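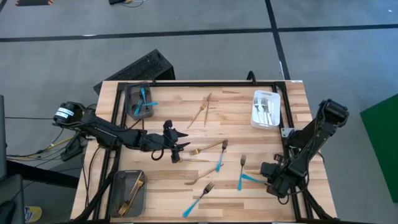 Cutlery sorting

Cutlery sorting is the separating of mixed forks, knives and spoons into groups, usually after washing and before storage or table laying. It is done in homes, canteens, hotels and hire firms. The groups may be made by type, by pattern, by colour or finish, or by a mixture of these. In American usage the items are called flatware or silverware, and the job is known by either name.

Methods

The simplest method is sorting by type: all forks together, all knives together, all spoons together. It suits a kitchen that owns a single pattern. Where several patterns are in use, the pieces are often divided by finish first. Gold-coloured forks go to one bin, plain silver-coloured forks to another, and pieces with coloured handles to a third. A second pass then divides each bin by type if the size of the stock calls for it.

Sorting is normally carried out on a flat, clear surface. The mixed pieces are tipped out and spread so that few of them overlap. Bins are placed near the edges and the middle is left open. Forks are more trouble than knives, as their tines catch in one another and two may be lifted together. Knives lie flatter but can slide under other pieces.

A coloured handle is the quickest mark to sort by, provided the handle is what shows. Two forks with different handles can look much the same from the tine end, and a gold fork under warm lighting may be taken for a silver one.

Containers

Household cutlery is generally kept in a drawer tray with long compartments, in which the pieces lie flat and face one way. Catering kitchens use open bins, cylinders and racks. In a deep, narrow container forks can be stood upright. In a shallow or wide one they come to rest on a slant and cross over each other, which takes more room for the same number.

Opinion differs on which end should point up. Tines upward lets the type be seen at a glance, and is common in storage. Handles upward is preferred where diners help themselves, so that the part that goes in the mouth is not touched. Sharp knives are kept point down or laid flat in either case.
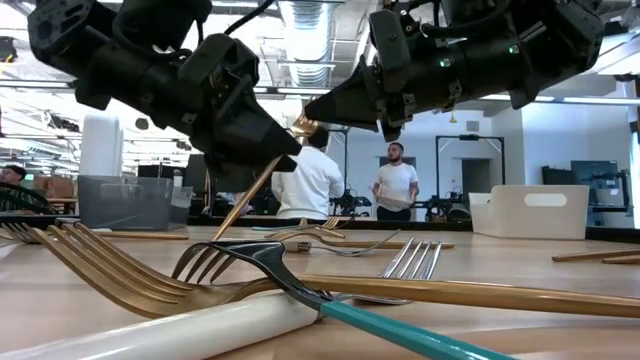 Pieces are lifted by the handle where possible. A fork picked up near the tines tends to swing, the long handle being the heavier part on many patterns, and it has to be steadied before it will drop cleanly into a narrow bin. Many sorters take a fork at the balance point, which on most table forks lies a little on the tine side of the middle. Gold-coloured finishes mark more easily than plain stainless steel, and hire firms often ask that they be set down in the bin and not thrown.

In hire and catering

Hire firms sort returned cutlery twice, once on arrival to check numbers and again after washing. The Stornska hire depot holds 2000 gold-finish pieces and 1000 with blue handles, stored in bins of up to 40. The Ilier pattern, sold by the firm of Dambrauskienė, was issued with matching grey bins for this purpose. Its dessert and table forks differ little in length and are often mixed up.

Missing pieces are recorded by type. Teaspoons are lost most often, followed by forks. Stray pieces from other owners' sets are put in a separate bin, known at Stornska as the orphan box.

Local notices

The following was printed in the Drimulmont catering newsletter.
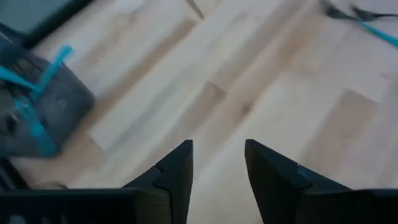

DRIMULMONT, 22nd September

The hall kitchen has finished its yearly cutlery check. A total of 71 forks had been put away with the wrong pattern, most of them gold forks in with the silver. Naa Adjei, who ran the check, has asked that blue handles go back in their own bin after each booking. Replacements for the missing dessert forks have been ordered from Priit Dambrauskienė and are expected in February.

See also

Cutlery tray
Place setting
Table fork
Washing-up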